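Lurnix abre oficina onde o público ensina tarefas a um braço robótico

Redação – Tecnologia
Partilhar 15 Comentários 3

A Lurnix abre ao público, a partir de setembro, a sala onde grava as demonstrações usadas para treinar os seus braços robóticos. As sessões decorrem ao domingo à tarde e não exigem experiência prévia. Cada participante conduz o braço em tarefas de bancada simples, como pegar num objeto, mudá-lo de sítio e pousá-lo, e as gravações passam a fazer parte do conjunto de dados do projeto Valilus.

Até agora, o trabalho era feito apenas por funcionários da empresa e por estudantes em estágio. O Valilus reúne 1.936 demonstrações, todas recolhidas na mesma sala, e a Lurnix entende que a variedade de operadores é pequena. Duas pessoas raramente fazem o mesmo gesto à mesma velocidade, e um sistema treinado com poucos operadores tende a copiar-lhes os hábitos.

Há duas maneiras de dar o exemplo. Na primeira, o operador segura o braço e leva-o com as mãos ao longo do percurso, enquanto os motores cedem ao movimento. Na segunda, usa o Honer, um comando à distância desenvolvido pela própria empresa, que reproduz na pinça o abrir e fechar dos dedos de quem o segura. O comando cansa menos, mas leva mais tempo a aprender. Os principiantes costumam começar pela condução à mão e passar ao Honer na segunda metade da sessão.

Em ambos os casos, uma câmara pequena junto da pinça regista o que está à frente dos dois dedos. A posição das articulações é gravada ao mesmo tempo. O tratamento dos dados cabe ao Fawzy, o programa que alinha as imagens com os movimentos e assinala os trechos em que o braço esteve parado. Uma demonstração interrompida a meio não é apagada de imediato – fica guardada à parte e é revista por um técnico.

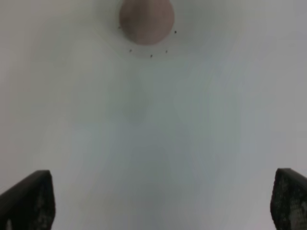
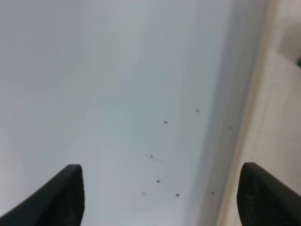
Os dois dedos da pinça, afastados, vistos pela câmara do braço.

Cada sessão dura 2 horas e recebe no máximo 15 pessoas, divididas por 3 postos. Os menores podem participar acompanhados por um adulto, mas só na condução à mão. A inscrição é gratuita e feita à entrada, por ordem de chegada, com assinatura de uma autorização para o uso das gravações. A empresa diz que não são recolhidas imagens do rosto nem som.

A Lurnix prevê manter as oficinas até ao fim do ano e publicar depois uma parte das demonstrações, com acesso livre para escolas e laboratórios. O formato dos ficheiros ainda não está fechado. Também não há decisão sobre a venda do Honer em separado, um pedido que a empresa diz receber com frequência de professores de eletrónica.

Este site utiliza cookies para melhorar a sua experiência de navegação. Ao continuar, aceita a nossa política de cookies. Aceitar | Gerir preferências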